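# Fletmont Bedroom Notes

Sat 9 September — by the Fletmont notes maintainer

This folder keeps short written notes on beds and clothing left on beds, with pictures. It began in March as a text file for my own use, when I was writing a guide for making beds in small rental flats. The guide is finished now, but the notes continued to grow, so I put them in order and share them.

## What is inside

- `notes/` — 573 short notes in plain text, one for each bed state
- `words.txt` — the list of words I allow in the notes
- `rooms/` — 2 room groups, named Ovetti and Solheim
- `CHANGES` — what was corrected, and when

The group names are only labels for the rooms. They do not say anything about the furniture maker.

## How a note is written

Each note has a maximum of 12 lines. The first line is for the bedding: duvet, blanket or sheet, its color, and how it hangs at the foot end. After this come the corners. A corner is "down", "lifted" or "tucked". If the bed base can be seen under the duvet, the note says on which side.

Clothes come last. I write "garment" when the piece is too bunched to be sure, and "cloth" when it can be also a towel. Please do not change these to "shirt" or "towel" if you are guessing. In the old version I made this mistake many times, and to clean it took me roughly two weeks of evenings.

## Known problems

White duvets are too many. Stripes in the fabric are often faint, and I think that some notes still say "plain" where they should say "plain with stripe". Pillows are described poorly in the Solheim group — I will rewrite these when I have time.

The word "made" is not used as a state. People do not agree on it, and a duvet can be straight on top and still hang uneven at the bottom.

## Sample entry

`bedding: duvet, white, faint vertical stripe, soft wrinkles`
`near left corner: lifted, fabric gathered in a peak`
`base: tan, seen at the foot end, left and right`
`on bed: garment, black, bunched, small patch of blue; cloth, teal, over the edge`

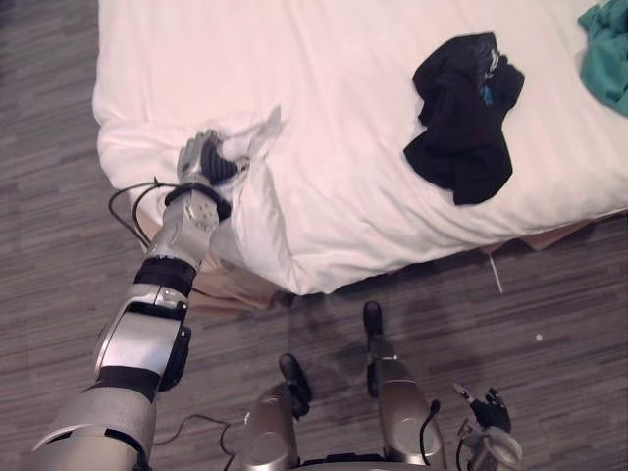

**Riltdale:** I would like to have "tucked" split in two, for tucked at the side and tucked at the foot. In my flat these are different jobs and the foot always comes out first.

**Reader:** Agree about "made". My sister and I have a different opinion on it every morning. Is a folded blanket at the foot counted as bedding or as a thing on the bed?

Contact: notes desk, Fletmont | © Fletmont Bedroom Notes | Back to top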